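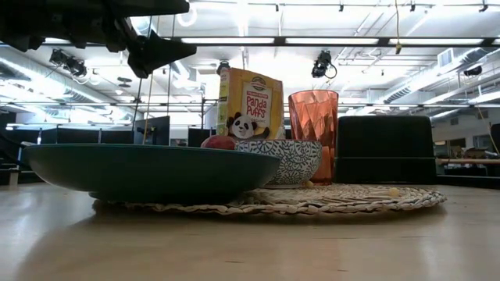

Ticket 347: Work orders closing without asset link

Facilities Desk > Maintenance Software > Tickets

Filed under: Asset register, Kornulville site

Nov 23, 2023 – Gopinath Poduval reports 13 work orders closed in Predura with the asset field blank. All are for air handlers in the Kamath building.

Re-ran the import. Same result.

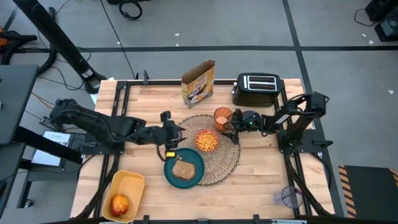 Table with round woven placemat

Old tags from April still had the Imier prefix – removed it on two units and both linked.
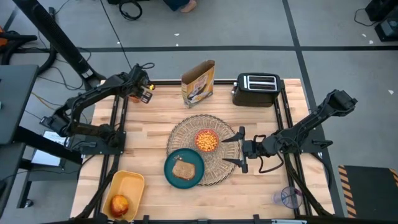
Remaining 11 to be retagged tonight. Leaving open.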